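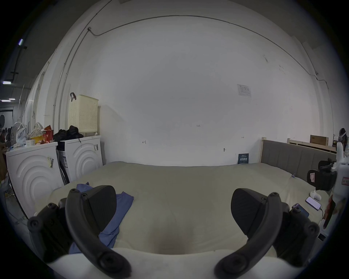
Portela open day, bedroom station

The Gitora group opened its Portela workshop on Tue 11 August. Gunhild Kirkegaard ran the bedroom station, where cloth handling is recorded with hand-held grippers. Visitors could follow from the doorway in groups of 5.

The task is short: approach the garment, close on an edge, lift, lay it down again. Session 109 used the same task on a narrower bed in May.
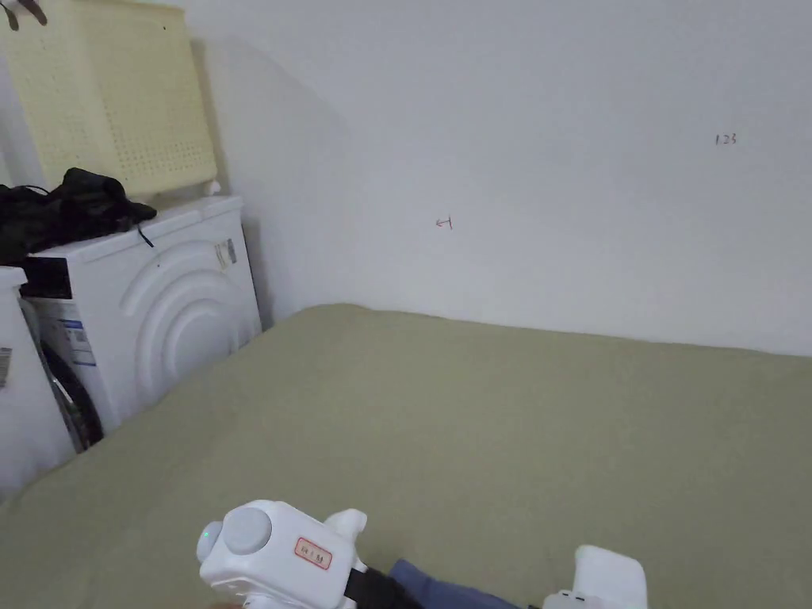
White gripper over the bed, label and green indicator on the body.

The operator's arm sets the approach angle. Piyumi Seneviratne prefers a low entry — steep ones tend to bunch the cloth under the fingers.

Fingers open

Both fingers carry dark pads on curved arms, joined with plain screws. Gilles Rey answered questions on pad wear; replacement takes two minutes per side.

Fingers open over the sheet

The fingers stand wide open, with nothing held and the green sheet showing between them.

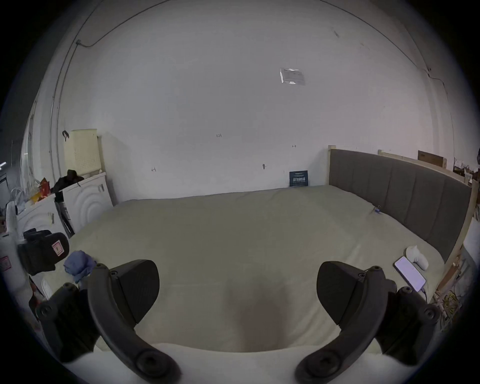
Notes from the questions

Thaís Magalhães was asked why a bed and no table. A soft surface gives way under the fingers, and the height of the cloth has to be judged on each attempt.

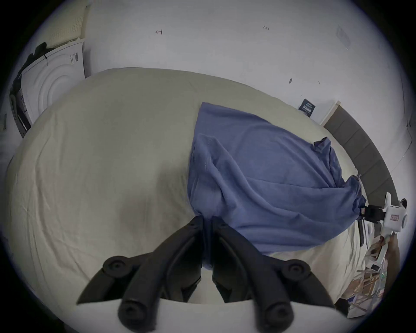
A table version is planned under the name Plidau, with the same fingers and a stiffer pad.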